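Ticket: Tabletop cell, tape marks and layout rule
Queue: Virkora workcell support
Opened by: Barnabás Balogh
Assigned to: Ionuț Iordache
Priority: Low (changed from Medium by assignee)
Status: Waiting on requester

Barnabás Balogh, Thursday 9:40 am

The Limmont audit sheet failed our tabletop cell on two lines. Line 10 says the surface must be "free of residual marking." Line 21 says objects must be "placed to the current layout card." I don't accept either one as written and I'd like somebody to tell me what they are supposed to protect us from.

On line 10, the tape residue has been on that table since August. Every time we change the layout we put down tape, and every time we pull it up some stays behind. Solvent got most of it the first time and left smears. I have seen no fault I could pin on it.

On line 21, the layout card shows where things go with a tolerance, but it doesn't say whether the tolerance is measured from the middle of the object or the edge. For a bowl you can guess. For a saucepan with a long handle it makes a big difference.

Ionuț Iordache, Thursday 10:25 am

Can you attach what the table looks like with the objects out? Overall view and something from the wrist please. Also, which revision of the Trarklow card are you using?

Barnabás Balogh, Thursday 11:05 am

Revision 4. Attached. The first and third are from the fixed camera, the second is from the wrist. 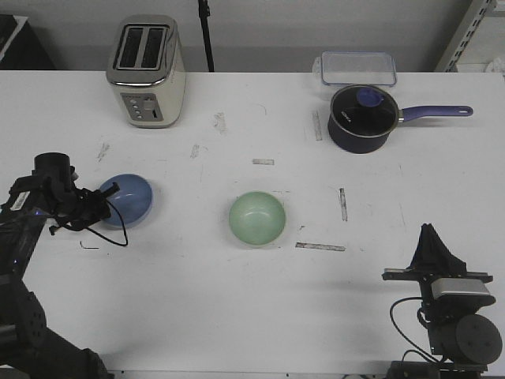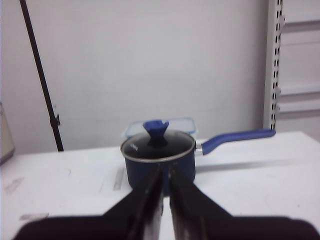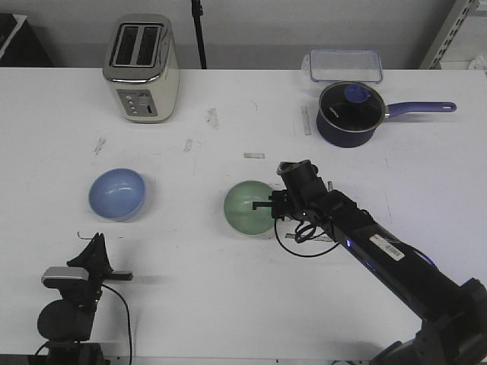
Revision 4 has no drawing on the back, in case you were about to send me to it.

Ionuț Iordache, Thursday 1:15 pm

OK. Taking these in turn.

Line 10 came over from the Solheim procedure, where the tape was used as a placement guide. The worry was that an operator would line an object up with an old strip and believe it was a current one. That is a people problem and it's a fair one. It has nothing to do with what the arm can or can't pick up. If you don't place by tape anymore, write that on the cell sheet and I'll ask for line 10 to be marked not applicable.

Line 21 I can't waive. Measure from the center of the body, handle excluded, and write the handle direction next to it. I thought the card said so. I checked and it doesn't.

Barnabás Balogh, Thursday 1:50 pm

So we failed a check against a rule that isn't printed on the card. Was anybody else marked down for it?

We do still place by tape sometimes, on new layouts. I'm not going to sign a sheet that says we don't. What I would sign is "current tape is one color, anything else is ignored." Would that pass?

While I have you, the sheet also asks for a cable check every 200 cycles. We ran 4000 last quarter. That's a lot of signatures, and I would bet money most cells fill them in on Friday afternoon from memory. A check that gets done once a shift by a person looking at the cable seems better to me than one that gets done on paper.

Ionuț Iordache, Thursday 3:30 pm

I don't have the other cells' results.

One color for current tape is fine by me, provided the color is named on the cell sheet and old strips get pulled at the next layout change. Residue you can't get off may stay. Stop using solvent on that surface.

Cable check: please open a separate ticket. I don't disagree, but the interval isn't mine to change and it will hold this one up. Until then keep to 200.

Steps to close:
1. Name the tape color on the cell sheet.
2. Write in center-of-body measurement and handle direction for the saucepan.
3. Measure again and send me the numbers.
4. I request revision 5 of the card with the measuring point added.

Barnabás Balogh, Thursday 4:10 pm

1 and 2 done, color is yellow. 3 will be tomorrow morning. I'd like 4 to have a ticket number before I send anything, because the last correction I asked for on that card went in by email and never came out.

Ionuț Iordache, Thursday 4:20 pm

Raised and linked to this ticket. Status set to waiting on requester for step 3.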